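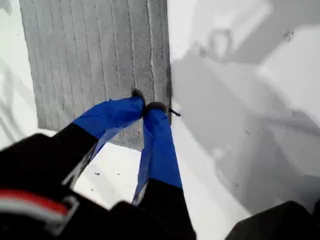
Reviews > Workshop > Grippers and fingers

Jenero soft finger covers, blue, one pair: review after a fault

We use cookies to remember your settings. By staying on this page you accept them.

I bought these covers in July for the two-finger gripper in our small test room at Kesdale. We teach the arm to pick up and fold household cloths, and the bare fingers were too slippery for it. The covers cost 9 dollars a pair, so I did not expect miracles. I write this review because of a fault which I think other buyers should know before they leave the arm working alone.

First, the good side. The colour is a strong royal blue, and this is more useful than I thought. When the fingers close on a gray cloth I can follow them easily with my eyes. The dark pads at the tips stay free, so the tip can still take a thin edge. On a ribbed cloth it is usually enough to pinch the border and lift. The fitting is simple and needs no tools, only patience.

Now the problem. The cover does not stay tight. After some time it becomes creased, and a thin part of it opens to the side like a small sail. In normal work this only looks untidy. But on my 169th pick of one long test, the loose part went between the pads together with the cloth. The gripper closed, the sensor said "object held", and the arm went up. The cloth stayed on the table. The program believed it was holding something and continued to the folding position, where it pushed down on nothing and stopped with error 3903.

The manual explains 3903 as "force limit, check the tool". It does not tell you that the cover can be the reason. I lost one full afternoon changing the speed and the grip force before my colleague Ghizlane Alaoui pulled at the cover with her fingers and showed me how much it moved.

The second failure was more serious in my opinion. Hatem Naciri was reaching in to straighten the cloth and the arm was paused, but the gripper was not. It opened by itself, as it does after this error, and the loose cover caught on his sleeve. He was not hurt. Still, the two fingers meet exactly where a person wants to put the hand, and I do not like any loose material there. Since that day our rule is that the gripper power goes off before anybody touches the cloth.

A few other points, in no special order:

— Frayed borders are the worst case. The threads and the cover pull on each other.
— Clean the table often. Small dark bits collect on a white surface and I have found some stuck on the pads.
— The size is generous. On our fingers it is too generous.
— Check the covers by hand after around 200 picks, and earlier if you see a fold that was not there in the morning.

I wrote to the shop, Zonddale, and Nawal Ouazzani answered the next day. She was polite and sent a second pair free of charge. It fits the same as the first one. She also said a narrower version is planned, but she could not give me a date.

Would I buy them again? For demonstrations with somebody standing beside the stop button, yes. For long runs without a person, no, until the narrow version is on sale. I give three stars out of five.

Spyros Babić
December 5, 2021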